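Unit Prices Belong on Every Shelf Label
By Nathalie Lapointe

Package sizes in the grocery aisle are no longer comparable by eye. Dish soap on one shelf of my local store comes in six sizes, none a simple multiple of another. A shopper who wants the cheapest option per ounce must do long division while standing in an aisle, usually with a cart blocking someone else. The unit price label solves this, and it should be required on every packaged item sold by weight or volume.

The counterargument is cost. Lewis Pringle, who managed store operations at Ganari before moving into consulting, told me that relabeling a midsize store means replacing thousands of tags, and that small independents feel it most. I accept the first part. The second is weaker than it was. Shelf tags are already reprinted whenever a price changes, and the unit price is a calculation the inventory software can perform from two fields it already stores.

A more serious problem is inconsistency. Where unit pricing is voluntary, stores choose their own units. I have seen one brand of cooking oil priced per fluid ounce and the brand next to it priced per quart. Paper towels are priced per roll, per sheet or per square foot, depending on the tag. A label that cannot be compared with its neighbor has no function.

Last April I went through 1,675 shelf tags in three stores with Colton Friesen, a retired packaging engineer. Over 20 percent had no unit price or used a unit different from the adjacent product. The worst category was cleaning products, followed by spices.
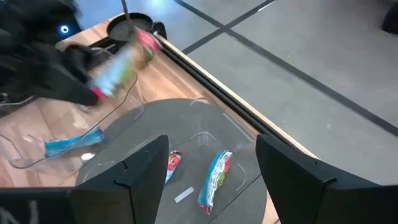

What a rule should say

The text can be short. One unit per product category, set by the state and posted publicly. Type no smaller than half the height of the selling price. Sale tags must show the unit price at the sale price - at present many show the old one, or drop it.

Concentrates need separate treatment. A concentrated detergent priced per ounce looks expensive beside a diluted one, and the useful figure is price per load. Jade Perron has argued that this invites manufacturers to shrink the recommended dose on paper. She is right, and the dose should be tested by a third party before it appears on a tag.

Exemptions should be limited to stores with fewer than 15 linear feet of packaged goods. Online listings should get none.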